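Why I've gone off the phrase "opportunistic theft"

By Ashraf Hegazy
2023-02-22

My neighbour had her bike nicked from the side passage last month, and when she rang to report it she was told, very politely, that it sounded like an opportunistic theft. She came round afterwards for a cup of tea and a moan, and we both got stuck on that word. Opportunistic! As if the bike had been giving out leaflets.

I've lived in Ciltcombe for 23 years and I'm not one of those people who thinks the place has gone to the dogs. It hasn't. I walk home from the station in the dark and the worst thing that's happened to me is a fox. But I do think we've got into a funny habit of sorting crime into the sort that counts and the sort you get a reference number for, and I'd like to have a grumble about the second kind.

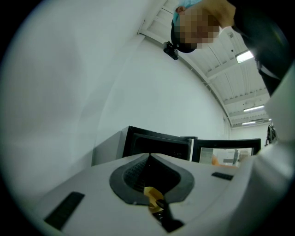 Photo: Ashraf Hegazy

My own turn came when the shed went. Seven things were taken, none of them worth much apart from a decent drill and my dad's old spirit level (which I'd have paid good money to get back, and I said so on the form). I got a text the same evening with my reference number and a link to a page about padlocks. The case was closed before I'd finished writing the list of what was missing. I know this because the second text arrived while I was still standing there with a pencil.

Now, I'm not daft. I know a spirit level isn't going to bring out the helicopter. The officers I've met have been decent, tired people with far too much on, and if it's a choice between my shed and somebody being hurt in their own kitchen then please, forget the shed. What I mind is the pretence that the form is an investigation. If all you can do is write it down, say so, and tell me what the writing down is for.

The borough's own figures, handed out at the public meeting in Grukesgate, had 2,617 reports of theft from sheds, garages and gardens over the year. Of those, 168 got as far as anybody knocking on a door to ask the neighbours if they'd seen anything. I read that line three times on the bus home. You can argue about what the right number would be, and people at the meeting did, at some length, but I can't believe it's that one.

And knocking on doors works, at least a bit! When the lads on Dokelow Road had their vans done over, it was a woman opposite who had the whole thing in her head: the time, the car, the fact that one of them had a limp. She hadn't rung in because she assumed someone would come and ask. She's in her seventies and that's how she remembers it going. You had a burglary, a constable came up the path, and everyone in the street told him what they knew along with a fair amount that they didn't.

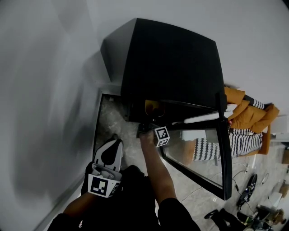
The usual answer is that we should all buy cameras, and plenty of us have. I can't walk to the postbox without setting off three chiming doorbells. But a camera only helps if somebody looks at what it's recorded, and my neighbour's offer to send hers in got an automatic reply saying the footage would be requested if needed. It wasn't requested. It's still on her phone, a chap in a grey hood wheeling her bike off at a stroll, and she shows it to people at parties.

What would I do instead? Well, I'd start with Moriarty Street, where the old police counter has been shut for years and the building is used for storing cones. Open it two afternoons a week. Put one person behind the desk who knows the area and has the time to notice that four sheds on the same lane were done with the same bolt cutters. There's a meeting about the building in March, seven o'clock, upstairs at the library, and I'll be there with my reference number written on the back of my hand. My neighbour's coming too, on foot.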